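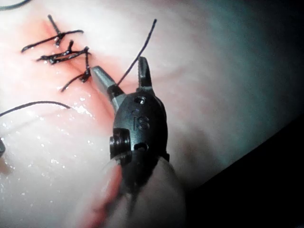 Lost and found pets: your questions

What does the Tader recovery plan cover?
Tader helps you look for a missing cat or dog and pays towards vet treatment if your pet comes home hurt. It costs £149 a year for one animal. Treatment is covered up to £3000, and that includes closing a wound with a row of tied stitches, as well as the follow-up visit to have them checked.

My dog has just gone missing. What do I do first?
Ring us, then your local council's dog warden. Have the microchip number ready if you can find it. Ntombi Rampersad and her team answer the line from 7am.

Do you print posters?
Yes. Send one clear photo and we'll post them to you. Leave your home address off – a phone number is enough.

I think my dog was stolen. Is that different?
Report it to the police and ask for a crime number. We need that number before we can offer a reward, which is up to £1000.

Someone says they have my pet and wants money. Should I pay?
No. Don't send anything or go to meet them alone. Pass the message to the police and to Bongani Mathebula on our claims desk.

Can I cover more than one animal?
Up to 3 on the same plan, if they live at the same address. Each extra pet is charged separately.

How do I change my details?
Log in and choose My Pets. The microchip database is separate, so you'll need to update that yourself.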